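Naming Things Before You Grab Them

17 August 2024

I have now written my third set of house rules for simulated grasping, and I would like it noted that the first two were longer. The first ran to 199 lines. It had a section on how to capitalize the section headings. I worked at a place called Cotmont back then and had a lot of free afternoons.

The current set has 8 rules, and most of them are dull, which I take as a good sign. Rule one says every episode gets a written target before the gripper moves. You would think people do this already. In May I went through 1,009 episodes from a project we called Firkura, and a depressing share of them had a target field that said "object." Yes. Thank you. One said "the thing."

Rule two is that a touch on a neighbor gets logged, even when the pick is good. This one started a long argument at Claditlow, where the house view was that if the right item ends up in the bin, everything else is gossip. I see the appeal. I also see what happens when the same habits move from a simulator, where a tipped-over item costs nothing, to a real table with a real mug on it. Log the bump. You can decide later that you don't care.

Rule three covers random scenes. Let the generator be as silly as it likes with surfaces and props, but save the seed. I lost most of a week once to a grasp failure I could not bring back, and I still think about it in the shower.

The rest are about file names, units (millimeters, please, I beg you) and who gets to change the pass mark after the results are in. The answer to that last one is no one. The Bühler bench, my current home, has this taped to the monitor in large type, and it has been ignored only 2 times that I know of. I was one of them.

The rule I get the most mail about is clearance, so I'll put it down plainly. Before closing, check the space on both sides of the target, and if a second object is sitting between the fingers, stop and back off. Write "blocked" and try another approach angle. I don't want to see "partial success" or any other phrase that sounds like a school report. A pale green block on a marble top would be a fair pick by itself, but with a brown turtle wedged in between it and the right finger, the log entry should say blocked, and the turtle should get its own line. The big red thing off to the upper right is out of reach and needs no entry at all. People do tend to write one anyway - usually the same people who put "object" in the target field.

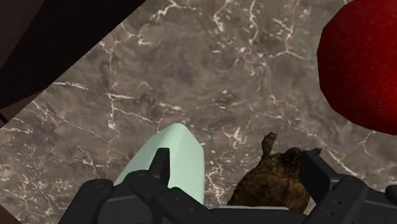
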